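### 4.2 Keeping the Butside station running

I've put this in its own section because the upkeep of the folding station took far more of my time than the paper's page count would suggest, and because the papers I leaned on when I started said almost nothing about it. The station is a pair of hand-held grippers, a camera on each, and one large covered table. It looks like the simple end of the project (the arms get all the attention from visitors!), but every cloth recording in Section 5 came through it, so when a finger worked loose on a Tuesday morning the whole day slid.

**Fingers.** The fingers are bolted to the body and they take all the punishment. Pinching one layer of a thin garment means pressing the tips down onto the table, and people press harder as they get tired. That load goes straight into the finger screws. In the first weeks I tightened them whenever somebody complained, a rotten system, as by then we'd already recorded a batch with the tips slightly out of line. Now I do it by the clock: after every 100 recordings the gripper comes off the table, I back each screw out a couple of turns, close the fingers by hand so the tips meet, and tighten again from the pivot end outwards. It takes 13 minutes if I haven't lost the hex key.

I tried thread lock early on and went back to bare screws. It held beautifully, but I'd made it so annoying to change a finger that I kept putting the job off, and worn tips were doing more harm than loose screws ever had. Scuffs on the outer faces I leave alone. Scuffs on the inner edges get a wipe with a damp cloth and a fingertip run along them, and if anything snags, the finger goes in the bin.

**Triggers.** We had two springs to choose from, the stock one and a softer one from Kuusisto. I liked the softer one straight away, and so did everyone else who spent long afternoons squeezing it, but it was slow to open again and a garment would sometimes stay hanging on the tip after the operator had let go. We went back to the stock spring and shortened the sessions instead. I'm still not sure that was the right way round.

**Camera.** The lens is very wide, so it sees the fingers, the table and a great deal of the room as well. I rather like that, but it does mean a small knock to the mount shifts everything. Each morning I close the fingers and compare where the tips land in the picture with a saved reference. If they've moved by more than 6 pixels I redo the calibration before anybody records. Grilleno, our logging software, will happily carry on with an old calibration file and won't say a word, so the check has to be done by a person.

**Table cover.** A bare top gave us glare from the ceiling lights, and the cover fixed most of it. Its drawback is that it wanders. Pull a heavy garment across it and the cover comes too, and by lunchtime there are ridges that look very much like a hem to anything trying to find hems. I straighten it between garments, and I've stopped trying to get it perfectly flat; a few shallow creases did no harm that I could measure. Clips along the edge were worse, as the finger tips caught on them.

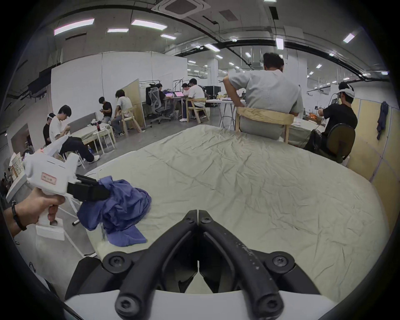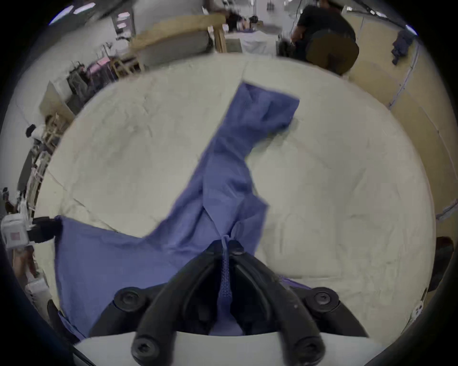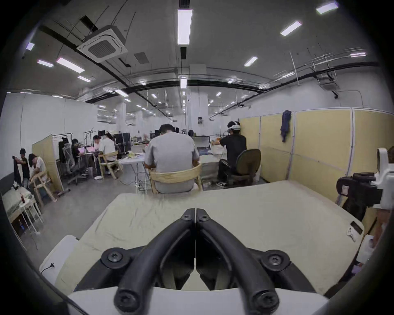
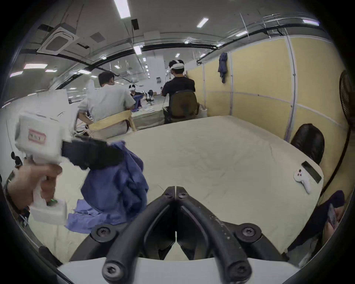 *Figure 4. Views over the main table from a camera on a hand-held gripper, with its black fingers at the bottom. In the first and last, a second hand-held gripper has hold of the top of a blue cloth.*

**Pairing.** The two grippers have to agree on the time, and this was my worst headache by a distance. Each one keeps its own clock and they drift apart over a session. At first I synced them once, at switch-on, and thought no more about it. Then I was going through a set of two-handed folds and found one gripper letting go of a sleeve, by its own reckoning, 700 milliseconds before the other had taken hold. We now sync at the start of every recording, and the operator taps the two sets of fingers together as a backup. The tap shows up clearly in both streams and I can line them up by eye when the logs look odd.

**Spares and notes.** I keep one complete spare gripper already calibrated, and swap the whole thing during a session instead of repairing anything at the table. The faulty one waits for the evening. Each body has its own page in a paper notebook, with screw checks, finger changes and calibration dates. We did have a shared spreadsheet, set up with the Desteris template, but people with their hands full of cloth don't open spreadsheets, and the notebook hangs on a string by the charger where I can see at a glance which page hasn't been touched lately.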